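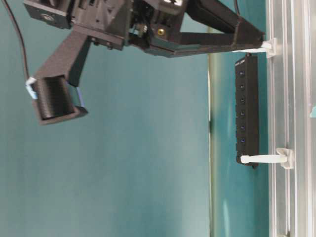

Ticket 3816: replacement fingertip pads and spare USB hub, Skarnbridge cell
Opened by Corey Quinlan, March
Last updated 14:20

The request is for 3 sets of ribbed rubber pads and one powered hub, to be charged to the equipment budget. Stadano has quoted 344 for the lot, delivery included. Ouazzani is cheaper on the pads but does not stock the hub.

14:05 — Purchasing asks whether the order may wait until the next planning round. Orders above 200 require a second signature.

14:20 — Second signature requested from Rernness. The white clips are to be kept and need not be reordered. Status: on hold.

2 comments · 0 shares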